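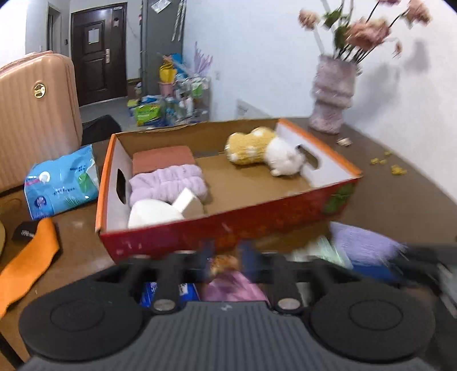
It's the wrists that notice first, someone said across the table, because after a day of packing by hand you go home and can't open a jar, and now you can. I hadn't even gotten my coat off. I had come to the open house at Bollska in Cirnville expecting a talk with slides, and instead I was handed a cup of coffee and pulled straight into a conversation about wrists, which suited me fine.

Bollska packs mixed gift and household boxes for small online shops, the sort of order where a plush toy goes in beside a carton and something soft and fluffy, and no two customers want the same thing. I'd always assumed a place like that would be the last to get robots, and it very nearly was. The first line, which everybody calls Fosum after the old street the business started on, went in last February. It takes the plain orders: same box, same contents, over and over. On the day I visited it was set to do 2,635 of them before the evening shift, and I stood watching it much longer than was polite.

The mixed boxes are another matter, and they were the part I had really come for. The arms on Fosum are fine with anything stiff and square, but give them a soft bag or a stuffed animal and they get into trouble. So the people who know how to pack are showing them. They work at a table with hand-held grippers, picking things up and setting them down in the box the way they'd like it done, and all of that gets recorded and passed along to Sandberg, the company that supplies the arms and the software. I'm no engineer and I'm sure I've left out the clever bits, but that was the explanation I got and I understood every word of it, so thank you to whoever worked out how to say it.

Visitors were allowed a turn! I picked up a small carton on my second try and was terribly proud, and then I went for something squashy and chased it all over the table. Your own hand knows so much. It knows to let up a little when a thing is soft, and to turn a box on its corner so it slides in beside its neighbor, and you don't find out how much of that you do until you have to do it through a pair of mechanical fingers. The regulars at the table made it look like buttering toast. (I was told I held mine like a hedge trimmer, and I can't argue with that.)

Naturally I asked about jobs. I think most of us in the group had been waiting for somebody to ask, and the answer was more open than I'd expected. There are 70 people on the floor, the same as before Fosum, but they don't do the same work. Four of them have moved over to teaching at the tables full time, with a raise. Others look after the line, clearing it when it stops and setting it up for the next order. The night packing shift is gone, and there were some long faces about that over the coffee, since the night pay was good and a few families had built their weeks around it. One woman told me she sleeps better and is poorer, and she hasn't made up her mind which she minds more.

Another thing I heard from several people was how quiet it has gotten. Packing used to be a chatty job, two to a bench, and you'd know all about each other's kids by lunchtime. Minding the line means walking up and down by yourself a good deal of the time. The teaching tables have brought some of that back, and I noticed they were the noisiest corner of the building, with plenty of friendly arguing over whether the soft things go in first or last. I'd say first. I was outvoted.

I liked that the packers can say no to a method. If the arm learns to put something in a way they think is ugly, or likely to get crushed on the road, they mark it and do it over. There were 312 of those marks on the list by the door, and most had been crossed through. A customer opens that box on her birthday, I was told very firmly, and she doesn't care who packed it.

If you'd like to go, they're planning another open house once the second line is in. Wear flat shoes, park behind the building, and get there early if you want a turn with the grippers, as the wait was getting long by the time I left. The coffee is good and the cinnamon rolls had run out by eleven.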